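Grarkmont council to take up backyard cottage rules after a long evening of comment

June 29, 2019

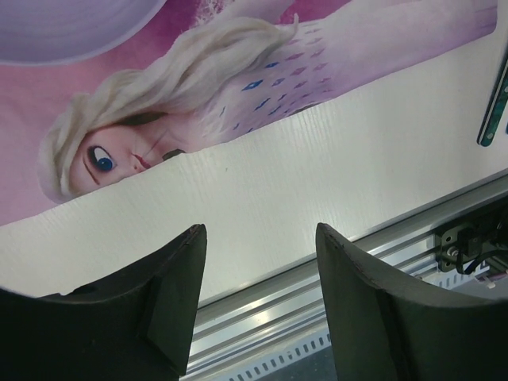 The Grarkmont town council will decide next month whether homeowners may build small second homes in their backyards without first going through a full zoning hearing, and if the crowd at the library annex was any guide, there will be plenty of neighbors on hand to hear how it comes out.

The proposal has been making its way through town hall since last November, when planning director Orathai Onsri first brought a draft to the council and was sent back, kindly but firmly, to do some more work on parking. The new version keeps most of what was in the old one. A cottage could go up on any lot that already has a house, so long as it stands at least 9 feet from the back fence and has no more than 2 bedrooms. The owner would have to live in one of the two buildings.

Onsri told residents that 70 households had asked her office about cottages over the past year, many of them hoping to make room for an aging parent or a grown son or daughter who can't find a place to rent in town. Only 21 went on to file for a hearing, and several of those gave up along the way (the hearing fee is not small, and neither is the stack of paper that goes with it).

"I've sat across the desk from people who had the drawings done and the money saved, and they just got tired," she said. "I would like us to be easier to deal with than that."

Not everyone was won over. Folks from the Yensuk neighborhood, where the lots are narrow and the streets narrower still, worried about where all the extra cars would go, and a good many of them remembered the winter the plow couldn't get down Stallevar Lane. Others asked whether the cottages would end up as weekend rentals for visitors. The draft sets a minimum lease of one month, though it says very little about who would check.

Boonmee Limsakul, who has lived on Stallevar Lane since his children were in grade school, said he came in ready to speak against the plan and was now somewhere in the middle. He would like to see one parking space required for each cottage on the narrower blocks, and he got a nice round of applause for it, including from a few people wearing buttons for the other side.

Onsri said she would bring the council a parking amendment along those lines, together with a sewer estimate for the streets near the old Zikgate mill, where the pipes are due to be replaced anyway.

Copies of the draft are at the front desk of town hall and at the library. Written comments will be taken until noon on the day before the vote.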